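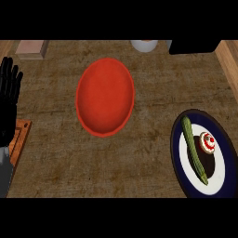

Wetbridge Motor Museum
Learning pages for younger visitors

Why does a car have gears?

Most cars have an engine, and most engines are joined to a gearbox. The engine makes the power. The gearbox passes that power on towards the wheels and changes it on the way, so that the car can start from rest, climb a hill or travel along a fast road. This page explains how the gearbox does its work. It is written for readers aged eight and over, and may be read at home or at school before a visit to the Bronach Gallery.

What an engine is good at

A petrol engine burns small amounts of fuel inside metal tubes called cylinders. Each time the fuel burns, it pushes a piston down the tube. The pistons are joined to a strong metal bar called the crankshaft, and their pushing makes the crankshaft turn.

Engineers measure how fast the crankshaft turns by the number of complete turns it makes in one minute. These are called revolutions per minute, or "revs" for short. When a car is travelling steadily, its engine may be turning at 3000 revolutions per minute. That is 50 turns every second, much too fast for the eye to follow.

An engine does not work well when it turns very slowly. If it is made to turn too slowly it shakes, and then it stops. This is called stalling. An engine must not be allowed to turn too fast either, as its parts may be damaged. Between these two limits there is a range of speeds at which the engine is comfortable.

The wheels are different. They have to be able to stand still, to creep along in a queue of traffic and to spin quickly on a motorway. The engine cannot do all of this by itself. Something is needed between the engine and the wheels, and that is the gearbox.

What a gear is

A gear is a wheel with teeth around its edge. When two gears are placed side by side so that their teeth fit together, turning one of them makes the other turn too. We say that the gears "mesh". Two gears that mesh in this way always turn in opposite directions.

If both gears are the same size, they turn at the same speed. If one is bigger, something more useful happens. Imagine a small gear with 25 teeth and a large gear with 100 teeth. Each time the small gear goes round once, it moves the large gear along by 25 teeth, which is only a quarter of the way round. The small gear must go round four times to turn the large gear once.

The large gear turns more slowly than the small one, but it turns with more force. This turning force has a name of its own: torque. You use torque whenever you open a jar, turn a door handle or tighten a nut with a spanner.

Gears cannot give us something for nothing. When we gain torque, we lose speed. When we gain speed, we lose torque. The driver chooses which of the two is needed more.

Low gears and high gears

First gear is the lowest gear. The engine turns many times for each turn of the wheels, so the wheels go round slowly but with a great deal of force. A car standing still is heavy and takes a strong push to get moving, and first gear provides it.

Once the car is moving, less force is needed to keep it going. The driver changes to second gear and then to third. With each change, the wheels turn faster for the same engine speed.

The highest gear is used for fast, steady driving. The engine can turn at an easy pace while the wheels spin quickly. This makes the car quieter inside and saves fuel.

On a steep hill the driver may need to change down again. The car has to be lifted as well as moved forward, and that calls for more torque.

Readers who own a bicycle with gears will know this already. In a low gear the pedals are easy to push, but your legs go round many times and you do not travel far. In a high gear the pedals are harder to push, but each turn carries you further along the road.

What the clutch does

In a car with a manual gearbox, the driver moves a lever to choose each gear. Before doing so, the driver must separate the engine from the gearbox for a moment. This is the job of the clutch.

A simple clutch is made from a round plate covered in a material that grips well. Strong springs press it against a heavy wheel, called the flywheel, which is fixed to the crankshaft. While the two are pressed together, they turn as one. When the driver pushes down the clutch pedal, the plate is released and the engine can turn without driving the gearbox. The driver moves the lever and lets the pedal up gently, and the plate and the flywheel grip again.

Try it with your hands. Press your palms together firmly and move one of them. The other will be pulled along. Now hold them slightly apart and move one hand again. The other stays where it is.

How a car goes backwards

A car engine is built to turn in one direction only. To make the car go backwards, the gearbox uses an extra gear placed between two others. Remember that two meshing gears turn in opposite directions. When a third gear is added between them, the first and the last turn in the same direction as each other. The extra gear therefore changes the direction of the wheels, and the car moves in reverse.

Older gearboxes

Many early cars had only 3 forward gears. Changing gear in them took skill. The driver had to bring the engine to just the right speed before moving the lever, or the teeth would scrape against one another with a loud grinding noise. Drivers called this "crashing the gears".

Later gearboxes were fitted with parts that bring the gears to the same speed before they join. The arrangement is called synchromesh, and it made driving much easier to learn.

The museum's Wogan saloon has a gearbox of the older kind. The Tallovine tourer, which stands beside it, has 4 forward gears with synchromesh on the upper three. A gearbox from another Tallovine has been cut open so that visitors may turn a handle and watch the gears move.

Automatic gearboxes

An automatic gearbox changes gear without help from the driver. It chooses a gear by responding to the speed of the car and to how hard the accelerator pedal is being pressed. There is no clutch pedal in an automatic car.

Most electric cars have no set of gears to change at all. An electric motor can give a strong turning force even from a standstill, and it can turn very fast without harm, so a single gear is usually enough.

Words to remember

Clutch: the part that joins the engine to the gearbox and separates them.
Crankshaft: the bar in the engine that is turned by the pistons.
Mesh: to fit together, as the teeth of gears do.
Stall: to stop because the engine is turning too slowly.
Torque: turning force.

Visiting the Bronach Gallery

School groups should book in advance. The gallery is closed throughout February each year for cleaning and repairs. Children must be accompanied by an adult at all times and are asked not to climb on the vehicles.

Page last reviewed: March 17, 2018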